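3. Materials and procedure

3.1 The households

The study was made in the old quarter of Cistau, where many families still take the main meal at home and keep a cloth on the table for the whole day. We visited 21 households between January and April. In each one we asked the person who is responsible for the linen to tell us when the cloth is changed, who decides it, and where the cloth came from. The talks were held at the table itself, because in our pilot visits people remembered much more when they could touch the fabric while speaking.

We use the term "day cloth" for a cloth that stays on the table between meals, and "guest cloth" for one that is taken out only for visitors. These terms are ours. The families have their own words, and the words do not always agree even inside one family. A grandmother may call "the good one" what her daughter-in-law calls "the old one". In such cases we wrote down both names and did not try to decide between them.
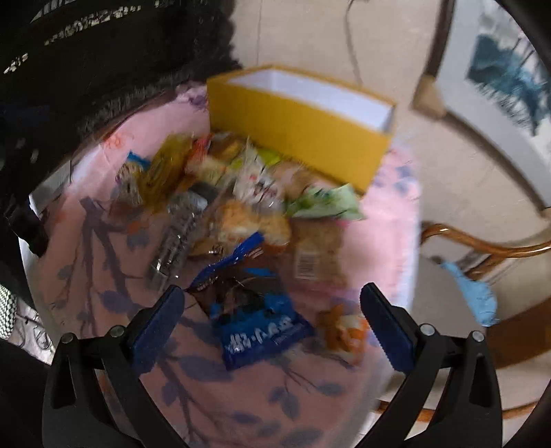

Figure 1. Round table with a pink tablecloth.

The shape of the table has more influence than we expected at the beginning. Cloths sold in the shops of Cistau are mostly cut for rectangular tables, and owners of a round table must either sew a cloth at home, order one, or accept corners that hang lower than the rest. Several women told us that they learned hemming only for this reason. One of them bought her fabric for many years from the Warrier shop near the station and could still name the price of a meter from the year of her wedding.

3.2 Color and pattern

The earlier survey by Thevar treated color as a question of taste and asked the respondents to choose from a printed card. We found this method difficult to repeat. When people were shown a card they chose white or cream in most cases, but when we asked about the cloths they really owned, the plain ones were often kept in the cupboard. The reason they gave was practical: on a printed cloth a small stain from tea or soup is not noticed, and the cloth can stay for some days longer.
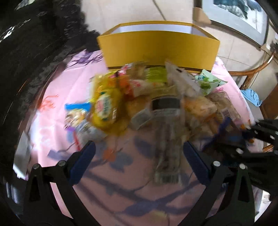 Flowers and branches were named more often than any other pattern when we asked what a day cloth should look like. Geometric patterns were connected with kitchens and with rented rooms. Two respondents said that a cloth with checks is "for eating fast". We cannot say how old this opinion is. Mihăilă, who collected household inventories from the Jimitz valley, reports no such difference, but his lists give only the number of the cloths and their fabric, and patterns are missing.

3.3 Replacement

A day cloth is rarely thrown away. It moves first to a smaller table or to the balcony, then it is cut for dusting or for covering bread dough. We call this the descent of the cloth. In 15 households the respondent could describe the full descent of at least one piece, and in 3 of them a part of this piece was still in use during our visit. The remaining families had moved house recently or had received their linen as a gift – for these the history was too short to be useful, and we leave them out of the analysis in Section 4.

All talks were recorded on paper by one of the authors and read back to the respondent on the same visit. Corrections were entered in a different ink. Where a respondent wished to remove a statement, it was removed.

Search this journal
Enter keyword, author or title
Advanced search

Related articles
Bread covers and their second life in the Jimitz valley
Buying fabric by the meter: account books of the Clustano market
What is kept in the linen cupboard? Notes on 100 inventories

Reader comments (3)

Elango Thevar
Thank you for the fair treatment of my survey. The color card had a technical limit, it was printed in six shades only, and I agree that cream was too easy to choose. Will the list of the local terms be published as an appendix?

marta_k
My mother had also the "descent", but with us the last step was the dog's basket. Round table, always crooked hems.

Horațiu Mihăilă
A small correction to 3.2. Patterns are missing in my published lists, but in the notebooks they are written for the Clustano families. I can send copies to the authors if they write to me.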